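Small table, fall centerpiece, and people still need room to eat?

lalum_porch

I've been going back and forth on this since September started. We have a small white table (the surface has a faint square grid in it, which I love, but it shows every crumb) and I want it to look like fall without hauling everything off it each time someone wants a sandwich. So far I have one lavender plate, a teal mug and two little striped pumpkins, one on each side of the plate. I like the pumpkins. I'm less sure about the purple and teal next to all that orange, and my sister says I need a runner and candles and a bunch of leaves or it just looks like I forgot to put the groceries away. What would you do? I don't want to buy a whole new set of dishes!

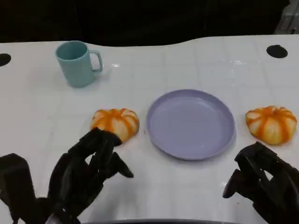 bosmanhill

Skip the runner. I had one on a table about that size for years and it did nothing except catch on people's sleeves and collect toast crumbs in the weave. On a white top you already have your plain background, so let it do the work.

The colors are fine, by the way. Orange and a soft blue-green are practically opposites, so they perk each other up, and lavender is quiet enough that it doesn't pick a fight. If you had a bright purple plate I might say something different. What I would do is repeat each color one more time somewhere small. A napkin in a dusty teal, or a sprig of dried lavender in a bud vase, and then it looks like you meant it. You don't need to match exactly. Close is better, if you ask me, because exact matches start to look like a hotel.

For the layout, I'd stop putting one pumpkin on each side. It's tidy, but it makes a place setting look like a mantelpiece, and whoever sits there has to reach over a pumpkin to get to anything. Put both of them together toward the back of the table, one a bit in front of the other, and add a third thing of a different height. I use a skinny glass bottle with a twig in it. Then the plate and mug get their space back. When you have people over, the whole cluster goes on a small tray and you can move it with one hand. I got my tray at Trorkholm for 3 dollars, and it has been holding my pumpkins, then my pinecones, then my paper hearts ever since.

On candles, I'd leave them out unless it's just adults. Small table, elbows, long sleeves. I do use the battery kind in December and nobody has complained.

One more thing, put the mug on the side of whoever is going to drink from it. I set mine with the handle pointing in toward the plate for ages and kept knocking my fork off. Turn it outward a little, like a clock hand at four, and it's much easier to grab.

duskandcider

pumpkins and a plate is a centerpiece already, leave it

Bullow22

I'm going to disagree a tiny bit with the tray person (sorry, love the twig idea). I like one pumpkin at each plate when it's just the two of us eating, and I think it makes a weeknight dinner feel like a thing. We put them where a bread plate would go, up and to the left, and that keeps them out of the way of your right arm. If you're left-handed, swap it. My husband is and he had opinions.

A couple of practical bits, as I've done this every fall in a tiny apartment. If your pumpkins are real ones, put something under them, a coaster or even a circle of felt, as they can go soft on the bottom and you won't know until there's a ring on your nice white table. Fake ones don't need it but they slide, so a dab of that removable putty helps, especially with kids. And wipe the table before you set anything down. I know that sounds obvious but white shows every little speck once you've put something pretty on it, and I've moved everything off again more times than I'd like to admit. Warm water with a drop of dish soap, then a dry cloth, and I go over it a second time if there's been coffee.

As for your sister's leaves, real ones curl up and shed in a couple of days indoors. I tried it once and I was sweeping until Thanksgiving. If you want leaves, press them in a heavy book for a week first, and use just a few. I wouldn't buy the bagged fabric ones, but that's me being picky.

Contact us | Community guidelines | © Home & Table Help | Back to top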